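Kadis Tabletop Demo Cell

Product line: Kadis bench automation
Supplied by: Wulomport
Availability: loan for open days and on-site demonstrations, or purchase

Overview

The Kadis Tabletop Demo Cell is a small pick-and-place setup for showing visitors how a light robot arm handles parts at bench height. It is intended for open days, school visits and trade evenings where the arm must run for long periods with people standing close by. It needs one table, one wall outlet and one trained operator.

The current version follows changes requested after the Herberg open day in May. Visitors there wanted to see a complete cycle without waiting, and the operator needed a faster way to return parts to the start position. Both points have been addressed in the control software.

What is supplied

Arm with two-finger gripper
Control unit with stop button on a separate lead
Block and board set
Operator handbook, 16 pages
Transport case with foam inserts

The table is not supplied. Any flat, rigid top will do, provided it does not rock when the arm changes direction.

Operating data

Cycle time, single pick and place: 8 seconds at demo speed
Setup time, case to first cycle: 20 minutes
Gripper finger inspection: every 1000 cycles
Operators required: 1

Demo speed is fixed in visitor mode. Full speed can be reached only from the service menu and must not be used with the public present.

Running a demonstration

Place the control unit on the operator's side of the table and keep the stop button within reach. Run one cycle with no part loaded, then one with a part, before admitting visitors. If the arm halts on a grip fault, clear the part by hand and restart from the home position - do not resume mid-cycle.

A talk of one or two minutes per group is usual. Gayan Seneviratne, who prepared the handbook, suggests letting the first cycle run without comment and taking questions during the second. 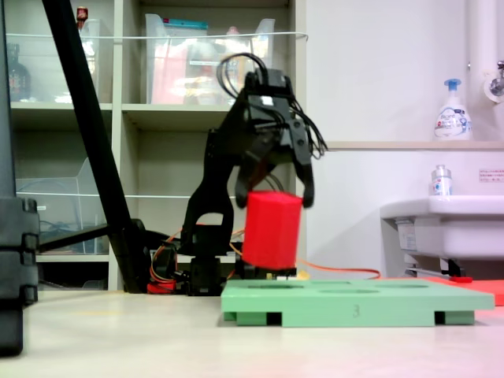
Part placement is taught by hand-guiding the arm to each position and storing it. Teach the approach point first, then the release point. The approach point should leave the block a short distance clear of the board, as with the red block over the green board, so that small errors can be corrected before it comes down. Check the grip again after any change to the finger spacing.

Booking a visit

The cell can be seen running at our Rondonuwu workshop by appointment. Visits are led by Vasanthi Sultana or Arif Kodikara and include time at the controls. Groups are limited to 16 people. Loan requests go to Biljana Leka at Wulomport and should state the table size, the distance to the nearest outlet and the name of the operator.

Page updated Feb 15, 2026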